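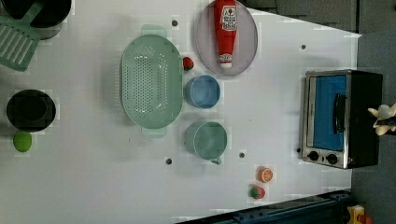
The Drundlow open day is a public demonstration of household robotics held once a year by the Plurmont workshop, in the old dye works at Oseo. First held in December, moved to the summer after complaints about the heating. The edition of 9 June 2018 is the best recorded and the one most later accounts draw on. It was given over to kitchen tasks at table height, done with play things: a mint-green colander with a handle at each end, cups, a toaster oven with a blue door, ketchup on a pink-lavender plate, small fruit. Toy pieces had been used at Plurmont for some years by then. Cheap, light, easily replaced when dropped. Visitors were let in by ticket and attendance was put at 474, a record for the event untill the move to the larger hall.

Format

Doors at ten, last entry at four. Short runs all day, with a break in the middle for resetting and for lunch. Each run began with a spoken instruction chosen from a printed card, and the operator stood back unless the stop button was needed. Cards were plain: put the fruit in the cup, clear the plate, open the oven. Children under eight could draw the card but not press start.

Before each run the layout was changed by hand. Earlier editions had used one fixed layout all day, which drew criticism in the local paper, the argument being that a robot that knows where everything is has little left to show. Drundlow dropped the fixed layout the following year.
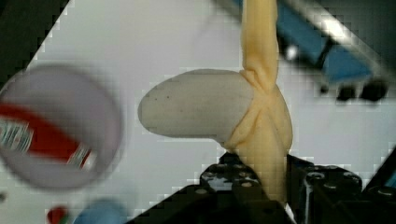
Grasping of soft things was the harder half of the programme. Rigid pieces keep their shape when squeezed, soft ones fold and slip, and the point of contact has to be picked again nearly every time. The organisers set aside 50 runs for soft items alone. No scores were posted on the day. A summary sheet came out later but it gave only totals for the whole event, 2456 attempts over all tables, without saying how many had gone well, and this has been a sore point since.

Software

Control was by the Nzioka package, then in its second release. Known for slow starts and a long calibration. Two restarts were logged in the morning, none after lunch.

Reception

Mostly warm. Visitors liked being close to the tables, less so the queue on the stairs. Several wrote that the runs were slower than expected. The guest book was kept and is held at Oseo library, shelf number 3113, and can be seen on request.

Later editions

The following year added a laundry table and a talk at noon. The kitchen tables stayed, with a diferent set of cards.

See also: Oseo dye works; Plurmont workshop; Nzioka (software)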